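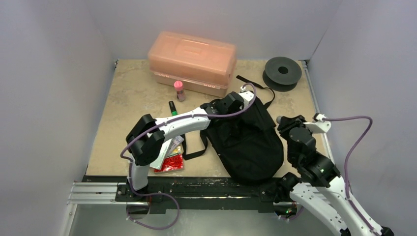
Pink storage box, small bottle, marker, snack-size packets and a black backpack on the marbled tabletop.

# Livel Bag and Box Notes

October 2025
By the Livel notes maintainer

Welcome, and thank you for opening the README before opening the folders! Livel is a small collection of pictures and written notes on one very ordinary job: getting the odds and ends on a table into the bag or box where they belong. It holds 231 entries at the moment, each one a picture with a short note beside it.

## What's in it

The things are the kind that pile up by anybody's front door. There are backpacks, lidded boxes, markers, little bottles, packets and wrappers, and now and then something from the workshop shelf, like the dark gray spool in the back corner of the picture at the top. We like that sort of mixture -- a table where everything matches is easy to clear and doesn't leave much to write down.

Backpacks get the longest notes, and I'm afraid I am the guilty party there. A soft bag lying on its back takes up a good deal of room, and its straps wander off among everything else (the shoulder strap in our opening picture loops out toward the front left, near the packets). If you're writing a note of your own, please say where the straps lie as well as where the bag is. People who use the collection have asked for this more than for anything else.

## How the notes are written

Each note has 3 parts: the things on the table, how they sit next to one another, and where the writer would put them. The last part is opinion, and you are very welcome to disagree with it. One writer puts markers in the box every single time; I would sooner have mine in the bag.

Please use plain words. "Packet" is fine when you can't read the label, and so is "small bottle" when you don't know what it holds. Colors are a great help, especially for boxes, so "pink box with a ridged lid" beats "container" by a mile. Keep each note under 4,000 characters, which is more room than it sounds.

## Folders

notes/ -- the written notes, in plain text
pictures/ -- the pictures, with names matching the notes
words/ -- our list of preferred words for bags, boxes and wrappers
drafts/ -- 24 notes still waiting for a second reader, not part of the 231

## Known gaps

Bags with wheels are missing altogether, and so are glass jars. The words list is also a bit muddled on "pouch" and "packet": the January notes use them as if they were the same, and the newer ones keep "pouch" for foil. I've left the old wording alone so that earlier copies still match, but I do hope to sort it out.

Corrections are always welcome, including the tiny ones. Send the name of the note and the line you'd change, and leave the rest of it as it stands.

Related collections
Cellgate Shelf Notes
Namboodiri Kitchen Drawer Set
Jadon Lunch Bag Notes
Livel Words List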